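Robot open day for small children, what should we ask for?

Posted in: School visits and trips

stelunance_mom
Our school in Otville is invited to the open day of the Thampi robot lab in February. I must prepare the visit for 26 children, most of them are six years old. The lab wrote to me that they can show a robot arm which moves small things on a table, and they ask what we would like to see. I do not know what is possible and I don't want to ask for something silly. How long can such young children watch? Is it boring for them when the robot is slow?

Fledadis
We visited the same lab last year with a group of a similar age, so I can tell you how it was for us. Ask them for the demonstration with the toy blocks. The children know these shapes from home, so you do not need to explain anything before the robot starts. For us it was much better than the second table, where the arm was sorting metal parts and the children lost interest very quickly.
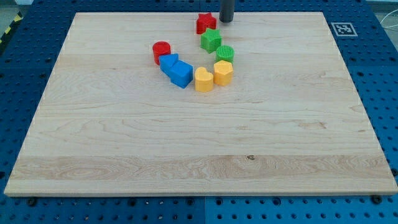

The person who leads the demonstration will let the children say which block the robot should go to next. Please agree with your class before the visit how they will choose, for example one child says a color and another child says a shape. We did not do this and everybody was shouting "star" at the same time, and with a red star and a green star on the board this did not help very much.

About the time: plan 8 minutes for each group, and make the groups small. The robot is slow, yes, but my children liked to guess where it would go. When it missed a block they were even more happy. Ask also if there is a line on the floor where they must stand. In our case the smaller ones could not see over the table and we had to ask for a bench.

otville_reader
I was there too but with older kids. Bring water, the room is warm. Parking is bad after 10.

gearbox100
I don't agree that the metal parts are boring, it depends who explains them. For six years old I would also take the blocks, okay. But write to the lab early, because when we came they had only one table working in the morning and we waited in the corridor. The toilets are on the other side of the building.

stelunance_mom
Thank you all, this helps me a lot. I will ask for the blocks and for a bench, and I will practice the colors and shapes with the class.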